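Notebook, guest house workshop – November

Start 9:40. Present: me and Ismael Falcão. The subject is still room 5 and the hot water, and after that the shutters on the sea side.

Hot water first. The guests of last week wrote in the book that the shower in room 5 becomes cold when somebody opens the tap in the room below. I tried it alone in the summer and could not repeat it, but I was testing with the house empty and this was my mistake. Today Ismael stayed in the shower room with the thermometer and I went down and opened everything. The water at the shower fell after a short moment and came back slowly when I closed. So the guests are right and I have to apologize to them in the answer.

We took apart the mixing valve (the Gemo one, from the renovation). Inside there was a lot of lime, white and hard, mostly on the cold side. The small filter was almost closed. I put the cartridge in vinegar until after lunch and brushed it. The second filter I could not save, the mesh tore when I pulled it, so I put a new one from the drawer. Mounted again at 14:20. Same test: the temperature still moves a little, but a person under the shower would maybe not complain. I want to repeat this with guests in the house before I write "solved".

To do: look at the other valves on the same pipe. They are the same age, so I expect the same lime.

Shutters. Two of the hinges on the sea side are finished, the salt has eaten the pin. Ismael wants to change all of them to stainless. I looked in the Stosis catalog and the set we need is number 214, but it comes with the long screws and our wood is too thin for them. He says we can cut the screws. I prefer to ask first if they sell the short ones. Until then the two bad shutters stay closed and hooked from inside, and the room is not for rent.

The paint from Rurska held well on the shutters of the courtyard, no bubbles after one full season. On the sea side it is another story – it comes off in pieces near the bottom edge, where the rain stays. I believe we did not sand enough there. I remember that we were in a hurry before Easter. Next time: sand, wash with fresh water, wait two dry days, then paint. Please, whoever does it, do not skip the washing, the salt stays under the paint.

Breakfast kitchen: Mrs. MacDonald from the upper apartment asked if she can have a kettle and one more pan for her winter stay. I said yes to the kettle. For the pan I must look what is left in the cupboard. She stays until spring, so she should have also a real reading lamp and not the small one from the corridor.

Left over for tomorrow: descale the kettle, write to Stosis, oil the lock of the gate, which makes noise at night and the guests below hear it.

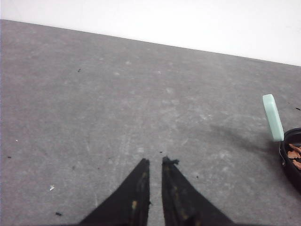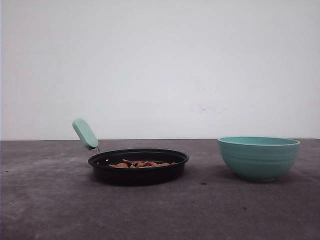 Black pan with the mint-green grip, and the bowl next to it.

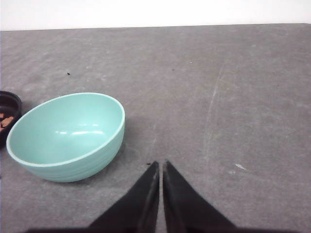

Can we rent room 5 while the hinges are on order?

Only after the new hinges are on. The guest must be able to open the shutters, and with the bad pins a strong wind could take one down to the terrace.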